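About Kotian

Kotian is a small weaving and sewing school on the second floor of the old Ratum building. We teach people to make cloth and then make things out of it, and we have a great time doing it!

The school started with one evening class, 10 students and four table looms that had to be put away at the end of every session. Everyone wanted to come back the following February, so we ran it again, and then we needed a bigger room (and a lot more yarn). Since then 597 people have finished our beginner course. Plenty of them are still around, usually at the big cutting table, arguing happily over linings.

Classes are kept to 15. Beginners spend the first half of the course on plain weave and the second half on seams, hems and pressing - yes, pressing gets a whole evening, and it's a favorite. After that you can go on to twill, pattern drafting, quilting or our printed cloth course, where you design a repeat and see it through to finished yardage.

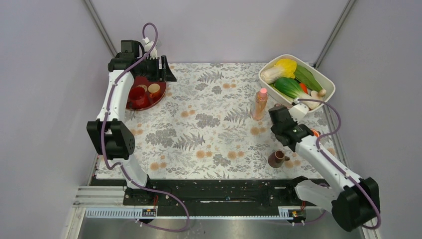
One former student wrote to us that she had never given a thought to how a printed pattern meets at a seam, and now she can't walk past a pair of curtains without checking. We hear that a lot, and we love it.

Our library holds more than 2,000 swatches, filed by fiber and weave, and you're welcome to handle every one of them. Many came from the Toro mill when it closed its sample room. The rest were given by students, neighbors and people who turned up with a suitcase.

Yarn and thread come from Trultel, at cost, and the looms are free to use outside class hours once you've done the beginner course. Bring your own scissors if you're fussy about them - most of us are.

New courses open for sign-up at the front desk, and visitors can come up and look around whenever a class is on.

Page updated December 2025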